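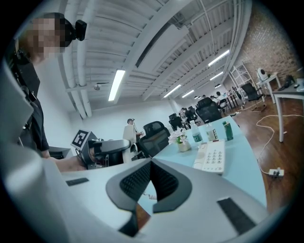
How to write the back cover text for a memoir about grief

First, put the draft away for 16 days, then read only the first and the last chapter again. Write down one sentence: who was lost, and what the book follows after that.

Open with this sentence, or with a question the reader may already carry. Do not tell the ending. Name the illness or the accident plainly, one time.

Next, say who you are to the person who died. "Her daughter" is enough. Your diplomas can go in the author note.

Keep the whole text under 150 words. For my book with Merine I wrote 66 words, and the shop page at Zotora showed all of them without the "read more" button.

Read it aloud to one person who did not know the family. Mark each place where they ask you something, and repair these places before you send the file to the printer.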